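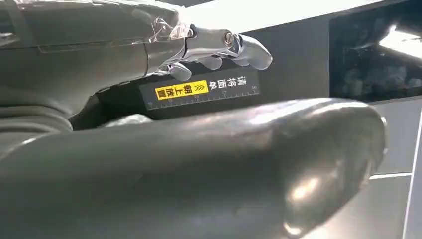 Vitamin D and calcium at the same time?

Posted by Liis Vaher, 02/07/2020

My blood test came back low for vitamin D and my doctor put me on a daily capsule. I already take calcium carbonate for my bones, plus a thyroid tablet first thing in the morning. The pharmacy leaflet says to take the capsule "with food" and that is all it says. Can I take the vitamin D and the calcium together at dinner, or do I have to space them out? I also bought a bottle of Latix multivitamin before the test and I see it has vitamin D in it too. Should I stop that one? I go back for another test in June.

Nobuhle Masilela

You can take vitamin D and calcium together. Vitamin D helps the body absorb calcium, and a lot of products put both in one tablet. Dinner is a good time for both, as calcium carbonate needs stomach acid and is absorbed better with a meal. Vitamin D is taken up better when the meal has some fat in it. Eggs, fish, cheese or oil on a salad will do.

The thyroid tablet is the one to be careful with. Calcium binds to it in the gut and less of it gets through. The usual advice is to keep them at least four hours apart. If you take the tablet when you get up and the calcium at dinner you are already fine. Iron does the same thing, so check whether the multivitamin has iron in it and don't take it with breakfast.

On the multivitamin, add up the vitamin D from everything you take and tell your doctor the total. Labels may give it in IU or in micrograms, and 1 microgram is 40 IU. Too much over a long time can push your blood calcium up, and you are taking calcium as well.
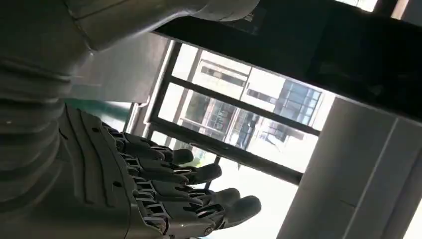 Does it matter if I miss a day of the vitamin D?

One missed day makes very little difference, as the body stores it in fat. Take the next one at the normal time and don't double up unless your doctor tells you to.

Ogunleye

I take mine with lunch and never had a problem. I was low two winters in a row and it took 3 months to get back to normal. Mine were the Rellanberg drops, they taste of nothing and you can put them on bread. I would drop the multivitamin, they are a waste of money in my opinion, but ask the pharmacist. Also calcium made me constipated until I split it into 2 smaller doses and drank more water.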